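How do you wash a quilted table cover without wrecking it?

Hi all! I've got a gray quilted cover with stars on it that lives on my work table (I mend and fold on it, so it gets everything) and it's starting to look sad. The label is long gone. Can it go in the machine, or am I stuck with the bathtub? I also have a fuzzy thing in dark gray, black and yellow that I'd love to throw in the same load if that's not a terrible idea. 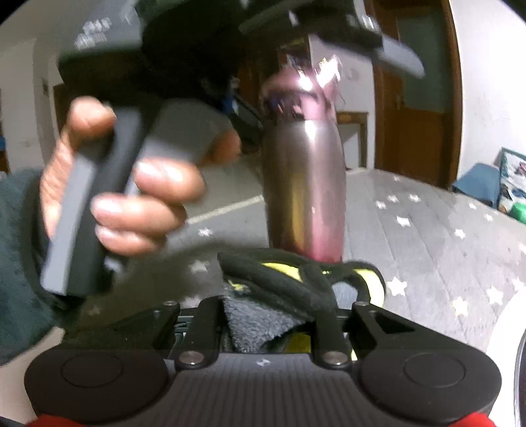
Abbasi71

I wash mine at home all the time! Cold water, gentle cycle, half the soap you think you need. Dab a wet white cloth on a hidden corner first, and if color comes off, wash it alone. I'd keep the fleece out either way, mine sheds fuzz like a cat and quilting hangs on to every bit of it. Dry it flat if you've got the room (I use the porch rail and turn it a lot).

vullcombe_sews

just machine it, been doing mine on warm since forever and it's fine. a bit smaller maybe

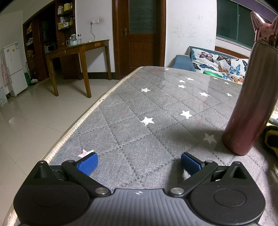 Emero579

Please don't do warm if you don't know what the batting is! I shrank a cotton one in July and the whole thing puckered up to 12 inches short of my table. Cold only. And skip fabric softener, it left mine feeling kind of waxy. For spots I rub in a little dish soap with a soft toothbrush, wait a few minutes and rinse before the main wash. If yours is really thick, try a front loader at the laundromat, my little Bralta at home couldn't spin the water out.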